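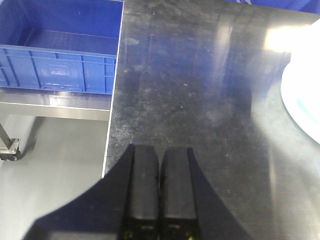 Satish Tyagi asked after the last report why the Sturden classes slipped to spring and whether the money slipped with them. Fair question. Short answer, no, the teaching line is untouched and still sits in its own account.

Longer answer. The Sturden hall lost its heating in February and we couldn't ask people to sit in coats for two hours of English conversation. Moved the evening group to the Maurya library, which gave us the upstairs room on Thursday nights. Morning group had nowhere to go. Three learners dropped out, two have since come back.

Where we are now:

Evening group running, 9 regulars. Reading levels up on the whole, writing still slow. Tutors want more time on forms and letters, less on the textbook. I agree and have changed the plan.

Morning group restarts once the hall is signed off. Landlord says soon. He said soon last time.

Childcare is the real gap. We budgeted for one sitter, need a second, and without her the mothers of the youngest kids just dont come. Would like to move the unspent travel money across if you'll allow it. Form attached seperately. 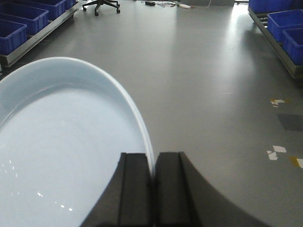 Submitted by Bimla Sachdeva, Peltinov Adult Learning
Interim report, period 2

Spending. Under on travel, over on photocopying, everything else close to plan. Konside still owe us an invoice for the workbooks, have chased.

End of term meal is going ahead, learners cooking, no cost to the grant apart from room hire. You are welcome to come.

Still to do before the next report: exam entries for 5 learners, new tutor's references, a proper sign-in sheet for evenings. Attendance figures will follow when the April register is typed up.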